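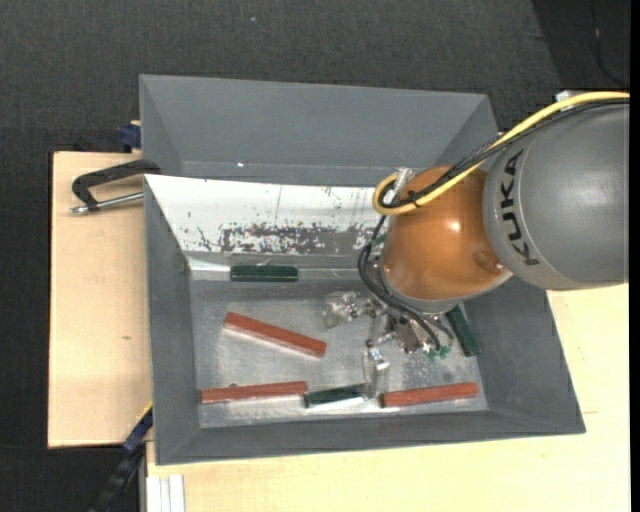

Bins, Tables and Blocks: a Sceptic's Gallery

Every catalog that lands on my desk promises that the right bin will fix a messy workroom. I have my doubts. Piltside sells one line of bins, Grandero sells another, and both claim theirs makes small parts easier to get at. I spent part of October comparing sheet-metal bins for the Fusham workroom, and these are the notes I kept.

Gray sheet metal, sloping sides. The slope is supposed to bring everything down to the middle. Maybe it does with marbles. Bar-shaped blocks are another matter – one of the red ones is lying at a tilt, left end up, and I don't see a neat row anywhere.

The floor of the bin is worn and silvery. I don't mind that. A bin that still looks new after a year has mostly been sitting on a shelf, whatever the brochure says about finish.

Three reddish-brown blocks, three dark green. Sorting by color sounds sensible until the light goes, and dark green against gray metal is a pairing I would not have picked.

Pale wood tabletop in two sections. I'm told this makes a table easier to move. It also gives you a join for things to roll into, and the Piltside page doesn't bring that up.

Tijani quoted me around 600 for a set of 8 bins, dividers extra. The Grandero set came in at 392 without lids. I have asked both what the lids are for and am still waiting to hear.

Page last changed Oct 7, 2026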